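Unit 4: Early voting and the timing of campaign ads

Reading for this unit: chapter 6 and the Wendside packet. Bring the packet to section.

Main point from last time: a campaign has a fixed budget and has to decide when to spend it. Early voting changes that decision, as ballots start coming in before the last ads have run.

Terms
Early voting period — the days before election day when ballots are accepted.
Banked vote — a ballot already returned. Ads and mail can no longer change it.
Chase program — calls and mail to people who asked for a ballot and have not sent it back.

The Wendside case
Wendside is a county seat race in a district made up of three towns: Purnik, Gela and Pacheco. Early voting opened 20 days before election day in October. Both campaigns bought radio time. The first campaign put most of its money into the final week. The second started 13 days earlier and spent less per day.

By the time the first campaign's main ad went on the air, more than 3000 ballots had been returned. Most of these came from Purnik, where older voters tend to mail early. Gela voted late, mostly in person. Pacheco was split.

The final margin was 833 votes. Do not treat this as proof that the early ads decided the race. The second campaign also had a better list in Purnik and a candidate who had held town office there. Those effects can't be pulled apart with the data in the packet.

Negative ads
Attack ads raise a separate timing problem. An attack that airs early gives the other side time to answer. One that airs late may reach fewer people who have yet to vote. In Wendside the attack on the landfill vote ran late and was never answered on the air.

For section
Work out what share of each town's vote was banked before the final week (table 2 in the packet). Write one page on where you would have spent the last week's radio money. Problem sets go in the box by 5 p.m.

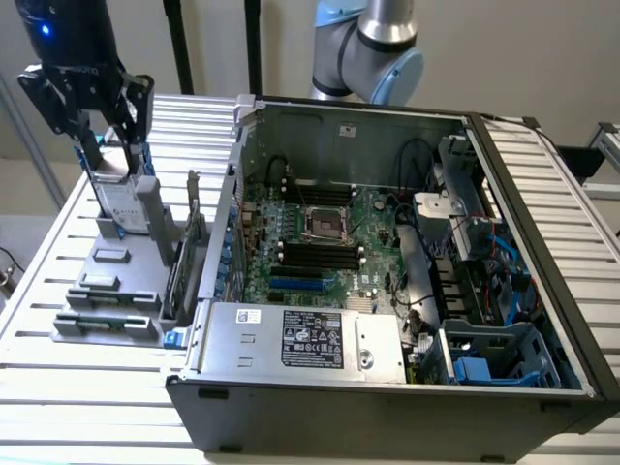
Why would a campaign keep advertising after early voting has started?

Many voters still wait until the last few days, and they are often the ones who haven't made up their minds. Ads in that period can also remind supporters to return a ballot they already have at home.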